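# Why do shiny things shine?

Have you ever looked into the back of a spoon and seen a tiny, wobbly you looking back? Then you already know something brilliant about light!

Light travels in straight lines until it bumps into something. When it lands on a very smooth surface, it bounces off neatly, like a ball off a hard playground. Lots of that light heads the same way, so you get a bright spot. We call a surface like this **glossy**.

Rough surfaces are different. Look closely at a brown paper bag and you'll find tiny bumps all over it. Light hits them and scatters in every direction, so there's no bright spot at all. We call that **matt**.
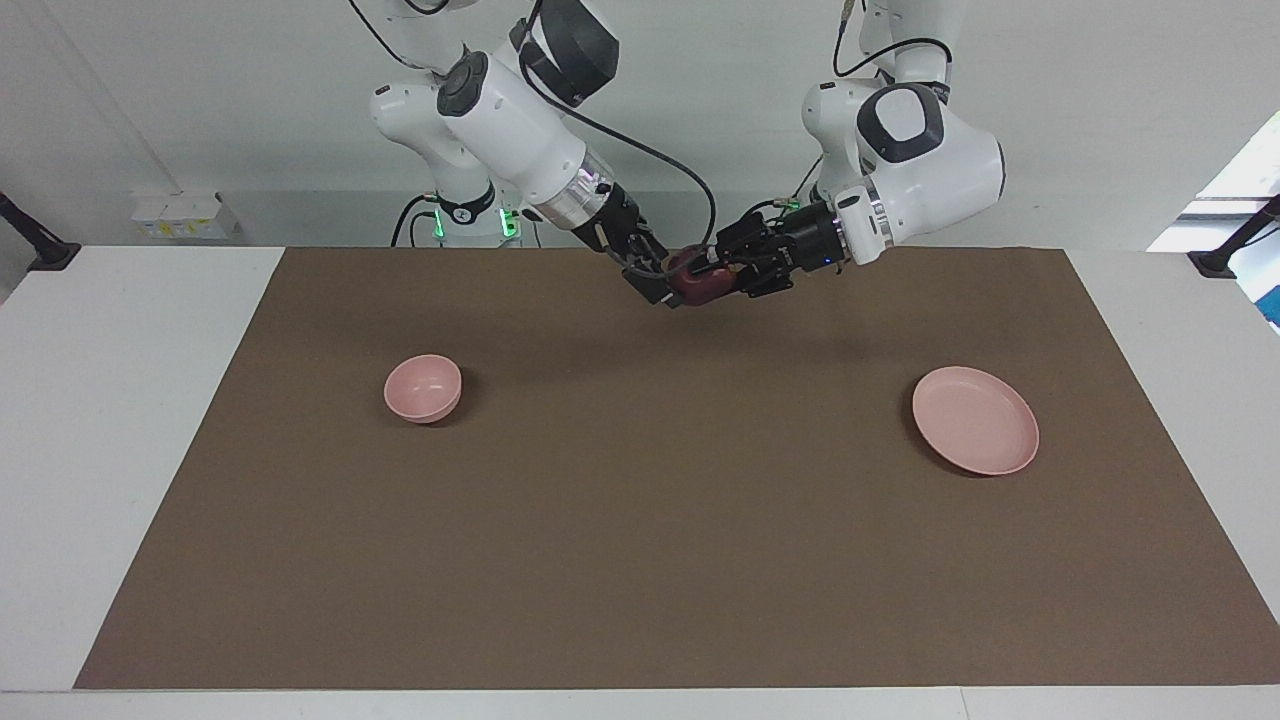 Colour doesn't decide it, either. A dark red thing can be very glossy, and a pale thing can be as dull as chalk. What matters is how smooth the outside is — and its shape changes things too! On something round, the bright spot is often small, and it slides about when you move your head.

## Try a shine hunt

You'll need a torch and a room with the curtains closed.

1. Find an apple, a sock, a plate and a cardboard box.
2. Hold the torch 20 cm from each one.
3. Look for a bright spot. Is it sharp, fuzzy or missing?
4. Now lift the apple a little way off the table and watch its shadow. The higher it goes, the softer the edges get!

Children at Stutbridge Library tried this in December and found that a polished conker beat everything else, even the plate. Can you find something shinier?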